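3.2 Bin, mounting and object set

Earlier work on small-item sorting at the Landry site used deep plastic totes with vertical walls. Items that came to rest against a wall were hard to reach from any direction, and a large share of the reported failures came from that one condition. For the present study we replaced the totes with a shallow sheet-metal bin whose walls slope outward on all sides. An item that lands on a slope tends to slide back toward the floor, and an item that does stay at the foot of the wall can still be approached at an angle. A divider separates the main tray from a rear compartment. All trials reported in this section used the main tray; the rear compartment was used only for the transfer trials in Section 3.5.

The bin stands on a wooden table and is held with bar clamps at its rear left corner. Before clamping was adopted, the bin drifted during long runs, and positions logged early in a session no longer matched those logged later. The clamps removed most of this drift. The remaining movement was small enough to ignore at the resolution used here. The bin was not cleaned or repainted between sessions, so scuffs, white marks and grime built up on the metal and became part of the background against which items had to be found. We consider this a fair condition, as bins in daily use look much the same.

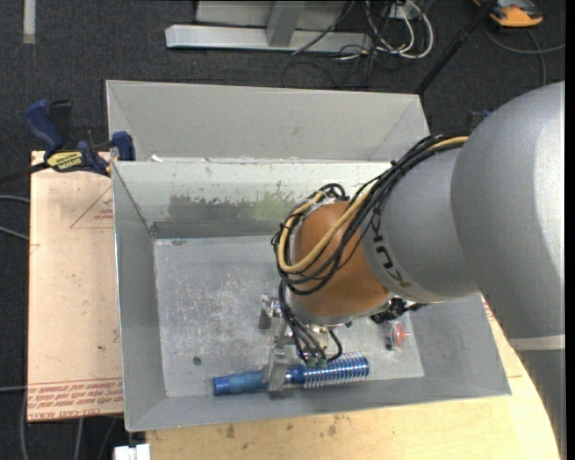

Figure 3. Main tray during two trials. Upper: sparse condition, with a blue-handled tool, a red-and-silver spinning top and a small dark peg. Lower: mixed condition, with five objects including a round hairbrush and a yellow building block.

Items were drawn from the Didunley household set, a collection of low-cost goods and toys assembled for this project in March and extended twice since. The set holds 1000 items. Each was weighed, measured along its longest axis and assigned to one of four shape groups: elongated, blocky, rotational and irregular. Assignment was made by shape alone, without regard to what the item is for. A hairbrush and a screwdriver therefore fall into the same group, while a spinning top is grouped with bottle caps and jar lids.

Elongated items have a strong tendency to lie flat and to keep the heading they had on landing. Their main difficulty is uneven weight. A brush with a solid handle and a light bristle head does not balance at its midpoint, and a grasp at the visual center leaves one end hanging. Bristles add a second problem - the outline seen from above is wider than the part that can bear load. For these items we marked the usable grasp region by hand and stored it with the item record.

Blocky items, such as building blocks with raised studs, offer parallel faces and were the most regular group in the set. The studs had a measurable effect only when a block came to rest on its side. Rotational items are small, low and free to roll or spin when touched off-center. Spinning tops were the least stable of these and often changed position between the first contact and the end of the attempt. Irregular items include soft and rubbery toys and small figures with knobby surfaces, for which no single resting pose dominates.

Two filling conditions were defined. In the sparse condition, three items were placed in the tray with clear floor between them. In the mixed condition, five items were placed, with at least three shape groups represented and no limit on spacing. Items were released by hand from just above the rim and were not adjusted afterward, except where one left the tray entirely. In that case the full release was repeated with the same items. Color was not controlled. Blue items are common in the set, and on gray metal a dark blue grip and a small dark peg differ less in brightness than their colors would suggest. 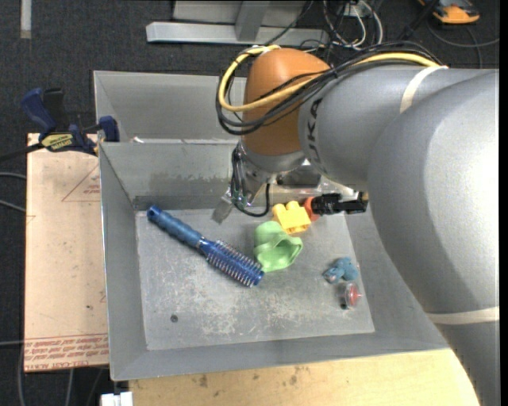 Across both conditions we recorded 2441 releases. For each one the log holds the item identifiers, the shape group of every item, the resting position on the tray floor and a contact flag stating whether the item touched a wall, another item or neither. Resting positions were read from overhead stills using the Redar annotation tool, with the small hole in the left part of the tray floor serving as the fixed reference point. A second reader repeated the annotation for a subset of releases from each condition, and differences were settled by going back to the stills.

A total of 23 releases were excluded. Most involved an item that stood on end against the divider and could not be given a floor position. The rest were logging errors in which the stored identifiers did not match the items visible in the tray. Excluded releases were not replaced. We also note that the Gellolmont bins used for comparison in Section 4 have a smoother floor and a steeper front wall, and that rotational items may travel farther in them after release. The comparison is therefore restricted to elongated and blocky items, for which resting position depends mainly on the release point - floor finish had no clear effect on either group in our preliminary tests.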